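Short stories: how long can a character stand outside a shop?

Posted in Writing Help > Fiction by Ebony Grimshaw, 30/04/2021

I've been working on a short story since November and I'm stuck on the opening. My man, Gritano (surname only, he's that sort), is on his way to collect a parcel and stops outside a bakery. He looks at the loaves. He thinks about his brother. He looks at the loaves again. By the time he moves his feet I've used 500 words, and the whole story is only 2,304.

My writing group in Lorkport is split. Half of them say it's atmospheric. The other half say they wanted to push him into the road. The parcel matters quite a lot later on, and so does the brother, but the bakery is just a bakery. I like the bakery. I've rewritten it 10 times and each time it gets slightly longer.

Is there a rule about how long you can leave someone standing still at the start? Also, do I need to say what's in the parcel before he gets there? It's close third person, past tense, if that makes any difference.

Getachew Seyoum

There's no rule, though if there were you'd be over it. That's more than a fifth of your story spent on a pavement.

Try this. Print the opening and underline every sentence where the reader learns something they'll want later. The brother will get some underlining. The loaves, I suspect, will get very little. Then cut from the first loaf to the first mention of the brother and see if anyone in Lorkport misses it. You can keep one loaf. I'd keep whichever one he can't afford, or whichever one his brother used to eat, and let it do the work of the whole window.

I say this as someone who once opened a story with a man laying the table for four pages. It was called Flenitz, after the town, and the town never got a look in. I was very fond of the forks.

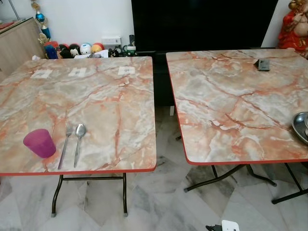
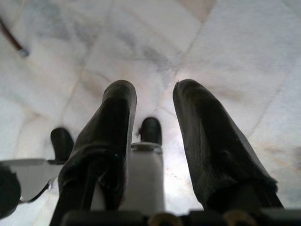
The editor who turned it down wrote "when does he eat?" in the margin, and I was offended for a month and then took three of the four pages out. It was a better story. It still didn't get published, so weigh my advice accordingly.

On the parcel: no, don't say what's in it. But let him know. Close third gets irritating when the character is plainly thinking about something and the author keeps a hand over it. If he knows, he can avoid thinking about it, and that's quite a good reason for a man to stare at bread. You might find the bakery earns its keep after all, at 150 words or so.

Delwyn Brunton

just start with him picking up the parcel. works every time

Tien-fu Chou

I'd disagree with Delwyn, a bit. If he starts with the parcel in his hands then the walk is over and you've lost the dread, assuming there's meant to be dread. Ebony, is there meant to be dread?

What helped me was giving the character a deadline. In mine a woman called Katene is dawdling by a canal, and it was as dull as you'd imagine until I mentioned in the first line that the office shut at noon. I changed nothing else. She looks at the same ducks, only now people reading it get twitchy on her behalf. If the parcel office closes at half past and Gritano knows it, he can look at loaves for a good while before anyone wants to push him anywhere.

Read it aloud as well. Your voice will start hurrying at the place where it should be cut. Mine does, anyway, usually somewhere in the second paragraph of weather.

Ebony Grimshaw

Thanks all. There is meant to be dread, yes, and it's slightly worrying that you had to ask. I've put a closing time in and got the bakery down to 310 words. Getachew, he's kept the rye.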